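Final Project Report – Materials in Everyday Life
Why do cutting boards warp? Moisture movement in glued maple panels
Gizella Sárközi and Szabolcs Szabó
Pondbridge

1. Why we picked this

Szabolcs has a cutting board at home that rocks on the counter. Every time you cut an onion it goes clack clack clack. His mom flips it over every couple weeks and it sort of gets better and then it rocks the other way. That was basically the whole idea. We wanted to know what is going on inside the board and if the finish matters or if it is all down to how the wood was cut.

Original topic was supposed to be plastic vs wood boards and bacteria, but two other groups already had it and we would have needed lab time we couldn't get. So we switched in the second week. This is why the background section is longer than the results, sorry.

2. Background

Wood is a bundle of tubes. The tubes run up the tree. When the air is damp the walls of the tubes take on water and get fatter, and when the air is dry they give it back and shrink. The lengthwise change is tiny, so small we left it out. Across the grain is where everything happens.

Across the grain there are two directions and they are not equal. Radial means from the center of the tree out to the bark. Tangential means following the curve of the rings. Tangential movement is bigger, for maple close to twice as big according to the tables in our textbook. If a piece moved the same in both directions it would only get bigger and smaller. Because they are different it changes shape.

Flat sawn boards have the rings lying mostly parallel to the wide face. These cup. Quarter sawn boards have the rings standing up, and these stay much flatter but cost more and waste more of the log. Most cheap boards are flat sawn or whatever came off the pile.

There is also the question of one face vs two. A board that is dry on both sides is fine and a board that is damp on both sides is mostly fine. The trouble is a board that lies on a wet counter for a night with the top face out in the air. Bottom swells, top doesn't, edges go up. Then it dries out, and if the wood fibers got crushed while swollen it doesn't go all the way back. This is called compression set. We think this is what happened to the onion board but can't prove it.

3. Glue joints

Wide boards are almost never one piece. They are strips glued edge to edge. We asked at Braltadeck, which is a small shop in Meredith that does tabletops and stair treads, and the guy at the front desk was nice enough to answer questions for most of his lunch. Main things he told us:

Alternate the rings. One strip with the rings curving up, next one curving down, so the cupping turns into a light wave and not one big bowl. He said not everyone agrees on this and some shops only care which face looks better.

Same moisture in all the strips before glueing. They stack the lumber in the shop with sticks between the layers and leave it alone. He has seen people bring wood in from a truck and glue it the same afternoon. Then the joint shows up later as a little ridge you can feel with your fingernail.

Don't starve the joint. Too much clamp pressure squeezes the glue out. We thought more was always better so this was new to us.

Unequal strips are OK. We had assumed all strips should be the same width. He said no, you use what you have, but a wide strip moves more than a narrow one so put some thought into where it goes.

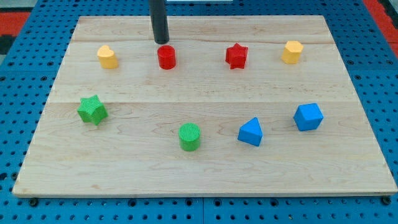
Fig. 1. Pale board with a seam running across it. The strip on one side of the seam is narrower than the section on the other.

Wood glue itself is stronger than the wood next to it, at least the yellow kind. When we broke our scrap joints on purpose (see section 6) the break went through the wood and not through the glue line in all cases except one, and that one we had glued badly.

4. Materials and method

Maple strips from the offcut bin at Braltadeck, thank you again. All flat sawn as far as we could tell. We cut and glued 10 small test panels, each one two strips wide, all from the same bundle so the starting point would be as equal as we could get it. Sanded both faces with the same grit.

Finishes:
A – nothing
B – mineral oil, both faces
C – mineral oil, top face only
D – Mutport board wax, both faces
E – Mutport board wax, top face only

Two panels for each. Every panel got a pencil letter on the end grain. The wax covered up the letter on one of the E panels and we had to work out which it was by elimination.

The wetting test: a folded dish towel, soaked and wrung out, on a tray. Panel goes on top of the towel, bottom face down, for 22 hours. Then we took it off, wiped it and measured the cup. Cup was measured by laying a steel ruler across the grain and sliding feeler gauges under the middle. After that the panel stood on its edge to dry for 3 days and was measured again. We did the whole cycle twice.

We also wanted to do a dry test with a heater but the room got too warm for the other groups and we were asked to turn it off – so no dry test.

Room humidity was written down whenever we remembered. This should have been every morning. It wasn't.

5. Results

No finish (A) cupped the most, both panels, both cycles. This was expected.

Oil on both faces (B) was better than nothing but less than we hoped. Szabolcs expected oil to basically block water. It doesn't, it slows it down. After that long on a wet towel the water gets in anyway.

Wax on both faces (D) was the flattest out of everything. One D panel we couldn't get the thinnest gauge under after the first cycle. After the second cycle we could, just barely.

The one-face panels were the interesting part. C was almost as bad as A. E also cupped more than D by a lot. At first this looked backward to Gizella since there was still finish on them, but the bare face is the one that was on the towel, so of course. The finish on top might even make it worse because the top can't take up any moisture to balance the bottom. We don't have enough panels to say that for sure.

Recovery: after drying on edge most panels came nearly back. The A panels kept some cup and kept more after the second cycle, which fits with the compression set idea from section 2. One of the C panels had a slight twist along with the cup. We checked and the grain on that one runs at an angle, so it was probably a bad strip from the start and we should of caught it when sorting.

No glue joints opened on any panel.

6. Breaking the scraps

Not part of the plan. We had leftover glued pieces and clamped them half over the edge of the bench and pushed down on them until they broke. Wood tore next to the joint every time apart from the bad one mentioned before. On that one the glue had skinned over before we got it in the clamp – you could see a shiny patch where the other side never touched. Lesson is have the clamps open and ready before the glue comes out.

7. Asking people

We did a short paper survey at the Pondbridge library and got 97 back. Full sheet is in the appendix. Most people have at least one wood board. Most people never oil it. A lot of people wrote in the margin that theirs is warped and asked if it can be fixed. Dishwasher was a common answer for how do you wash it, which explains a few things.

Several people who do oil their board only do the side they cut on. Given what we got for C and E this is probably the most useful finding in the report.

8. Problems and sources of error

Two panels per finish is too few. If one is weird then half your data is weird.
The towel was not equally wet every time. We should have weighed it.
Feeler gauges under a ruler is OK but if you press on the ruler you change the reading, and we took turns, so probably we each pressed different.
Humidity log has gaps, see above.
Wax thickness not controlled at all. We put it on untill it looked right.
Only maple. Walnut, beech and bamboo could be totally different.

9. What we would tell someone with a board

Stand it on edge to dry, don't leave it flat on a wet counter. Oil or wax both faces, and the ends too – end grain drinks the most. If it has already cupped, lay it hollow side down on a damp towel for a few hours and check on it often, then let it dry standing up. Szabolcs tried this on the onion board. It rocks less. It still rocks.

10. If we continue

We would like to run it again in April when the heating is off and the air in the building is different. More panels, a scale for the towel, quarter sawn wood next to flat sawn. Also end grain butcher block if Braltadeck has any offcuts of that. Gizella wants to try leaving one panel outside in the shade the whole time just to see.

Who did what: Gizella – panels, measuring, sections 2, 3 and 5. Szabolcs – finishes, survey, sections 4, 6 and 7. Rest together.

Handed in 2011-12-06

Appendix A: survey sheet
Appendix B: gauge readings, both cycles
Appendix C: humidity log (incomplete)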